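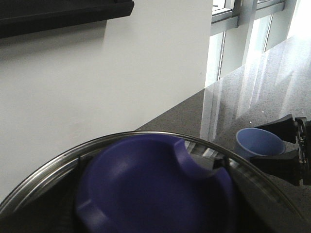 Unit 4: Collecting Demonstrations for a Manipulation Policy

Instructor: Ailsa Shearer
Lab sections: Struan Gunn, Dougal Hepburn
Revised 19 January 2019

4.1 Terms

A demonstration is one recorded attempt at a task, from the first commanded motion to the release of the stop pedal. A record holds the wrist video, the joint positions, the gripper opening and a one-line task label. A set is all demonstrations that share a label.

The policy sees only what is in the record. Anything the operator knows from standing in the room, such as where a cup is when the wrist camera has turned away from it, is not available to the policy at run time. Keep this in mind when choosing an approach path.

4.2 Size of a set

Each lab group collects 50 demonstrations of its assigned task. Of these, 40 go to training and the rest are held out. Choose the held-out records by drawing numbers before you watch any video. The Pulmont set used in Unit 6 has 1,000 demonstrations across all tasks and was collected with the same procedure.

4.3 Start states

Vary the start state between demonstrations. A policy trained on one cup position learns a motion to that position and very little about the cup. At minimum, change:

- the place of the cup on the counter
- the arm's starting pose
- the distance between the cup and any other object

Do not vary the task label. If the wording changes, you have started a second set.

Begin with the gripper closed or nearly closed and the cup in view of the wrist camera, even if only part of it shows. A cup that is partly out of view is a valid start. A cup that is fully out of view belongs to the search task, covered in February.
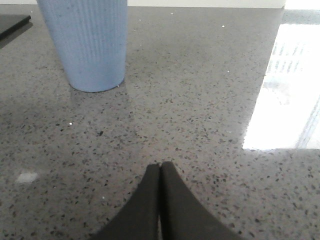 Polished counters reflect windows, and the reflection shifts across the wrist image as the arm moves. Over a bright patch the stone loses its texture and the edge of a pale object can be hard to find. Record under the light you have and note the condition in the log. Discarding every record with glare gives a policy that fails when glare is present.

4.4 Two-arm tasks

When both arms work near each other, each wrist camera may record the other gripper. Leave these records in the set. Check that the two video streams share a clock; in the Tosh logger an offset appears as a constant lag between gripper opening and finger motion.

Move one arm at a time unless the task requires otherwise. Simultaneous motion is harder to label and harder to replay.

4.5 Keeping and rejecting records

Keep a record if the task was completed, including cases where the operator missed a grasp and tried again. Recoveries are useful and usually scarce. Reject a record if a stream is missing, if the label is wrong, or if a hand entered the workspace after the start signal.

Last year's Prisbridge group rejected 38 records for hesitation alone. Their policy did not recover from a missed grasp in any test. Long pauses may be trimmed at the start and end but not in the middle.

4.6 To hand in

Submit the records, the log and one page on how start states were chosen. Name the operator for each record. Questions about the logger go to Alasdair Swanson.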